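Mitamis Introduces Flat-Delivered Packing Box for Small Household Goods

MELTBRIDGE, 18 Sep 2018 – Mitamis, a supplier of corrugated packaging for home and office moves, today announced the Nimik series, a line of single-wall cardboard boxes intended for small, mixed household items. The series goes on sale through the company's Meltbridge warehouse and through its distribution partner, Tokgöz.

Most moving cartons are sized for books or kitchenware. Small goods such as canisters, bottles, desk devices and toiletries are usually packed last, into whatever box has space left, and they shift in transit. The Nimik series was developed for this group of items. The base is flat, with the bottom flaps meeting edge to edge, so that upright containers stand level. The walls are left plain inside, without coating or print.

The series is offered in 4 sizes. The two smaller sizes are sold in bundles of 100 and the two larger in bundles of 50. All sizes ship flat and are closed with standard packing tape at the base. The two larger sizes have hand-holes.

Mitamis gives the following packing procedure for the series:

Set up the box on a stable table and tape the base along the center seam. Run a second strip across the seam if the contents include filled cans.

Sort the items by height before loading. Cylindrical items go in first, upright, against the back wall. Square and flat-sided items follow and hold the cylinders in place.

Containers with lids are checked for a tight closure and packed with the lid up. Cans may be laid on their side only in the top layer.

Fill gaps with paper. The contents should not rise above the upper score line – a box closed over a raised load loses stacking strength at the corners.

Label one short side and one long side.

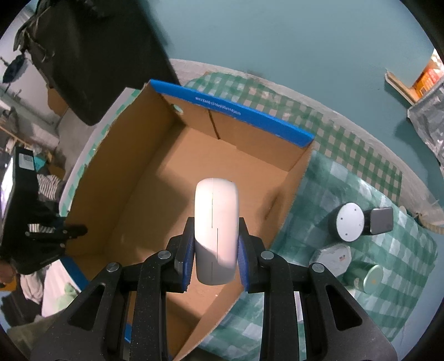

The procedure was drawn up during packing trials in Meltbridge, which began in January and covered 600 packed boxes. Loads were made up from ordinary household goods in mixed shapes. Boxes loaded with the cylinders against the back wall showed less movement after transport than boxes loaded in no set order. The trials also led to 2 changes in the design: the hand-holes were moved higher on the wall, and the score lines on the top flaps were made deeper so that the flaps fold back fully during loading.

Orders for the two smaller sizes are accepted from today. The larger sizes will follow once current stock of the previous series is sold. Tokgöz will supply business customers in full bundles – single boxes are available only at the Meltbridge counter.

About Mitamis
Mitamis produces and sells corrugated boxes, packing paper and tape for household and office moves. The company is based in Meltbridge.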